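Zasonance
Home | News | Research | Projects | Contact
2 min read

Jun 29, 2020

Zasonance reports first results from Fendus, a method for learning to grasp soft objects in real homes

Zasonance and its research partner Llorente are delighted to share the first results from Fendus, a method that teaches robots to handle soft household items from short demonstrations made by people with hand-held grippers.

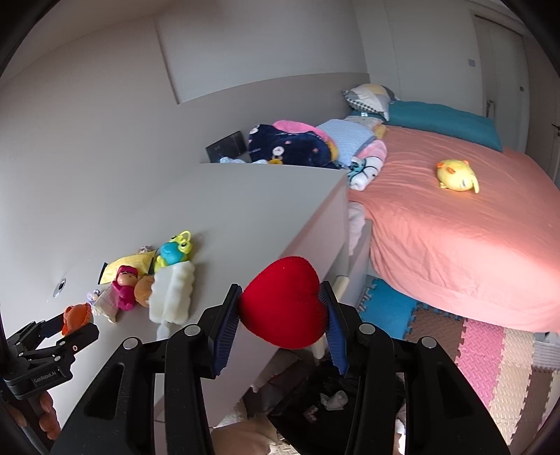 Fendus learns how far to close the fingers on an object that gives way when it is squeezed. Training draws on over 300 demonstrations recorded in 5 homes, among everyday clutter – bedding, toys, packets. A plush red heart between two ridged pads is a fine test, as its edges change shape with every grip and no fixed model of it will do.

Glossy packaging was the other big challenge. A wrinkled yellow wrapper catches the light along its folds, and early versions of Fendus often read those highlights as edges. The new version compares three views before it picks a grasp point, and the team is thrilled with how much steadier its choices have become! 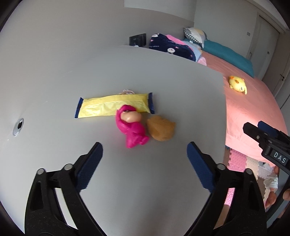

Next steps

The code and the Trollaria object list will be released in July, along with a short guide for labs that want to repeat the work in their own rooms.

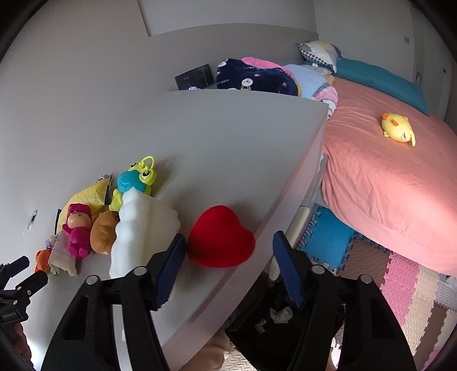 Open gripper fingers on either side of a heart-shaped plush, with a toy frog and other soft toys on the tabletop.

Contact: Zasonance Press Office | © 2020 Zasonance | Back to top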